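Bistemach Home Skills: progress report to the Markent Fund

Print this page | E-mail this page
Reading time: 3 minutes
Last updated: November

We're now well past the halfway point of the grant and I'm very glad to say the small storage strand has gone better than we dared put in the application. You may remember it was the part the panel had doubts about. Drawers and mugs, after all! But it is the bit people ask about when they ring up, and it has filled every place we had.

There were 24 places on the autumn course and all of them were taken by the second week of booking. We run it in the back half of the Distach building, two hours at a time, with tea in the middle (the tea overruns, and we've stopped fighting it). People bring a bag of things from home that have no proper place. Socks are the clear favourite, followed by mugs, then cables and chargers, which we hadn't planned for and have now given a session of their own.

The method is very plain. Everything comes out, pairs are matched, and each pair is rolled or folded small enough to sit in one cell of a divided tray. We tried three ways of folding in the first month. The flat fold looked lovely and came undone as soon as anyone opened the drawer. The roll holds much better, though thick winter socks still want a bigger cell than the trays give them, and we're looking for a tray with a few double spaces.

Mugs turned out to be a livelier subject than socks. Most of the group had them stacked, and a stack means lifting two to get at one. A little two-level shelf on the worktop gets round that and takes up hardly any room. We bought 10 from Avcı, who delivered in one go and swapped a bent one without fuss.
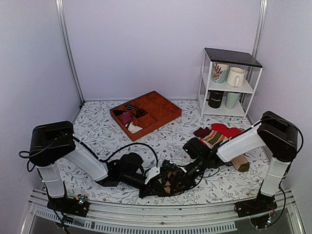
The sock tray only has socks at its left side so far, with the cells to the right and at the back still free, and the mugs are two to a shelf. We like to leave space at this stage - a tray that is full on day one has nowhere for the next wash to go.

Kilian Zürcher wrote back after reading a draft of this report that four mugs is fine for a couple but his household gets through twice that before lunch, and could we please try a third level, or hooks, before ordering any more. He also asked for the sock trays in a shallower size, as the ones he took home stop his top drawer from closing. Both are fair points and both are on the list for the spring.

On money, spending on trays and shelves stands at £1239, with £600 still set aside for the second course. Printing came in under budget and room hire slightly over, because of the added cable session. We'd like to move the printing underspend across to cover it, if the Fund is happy with that.

Still to do before the next report: the one-page folding sheet in large print, a visit to everyone who finished the course to see how their drawers are holding up, and a decision on the double-cell trays. I'm really looking forward to the visits.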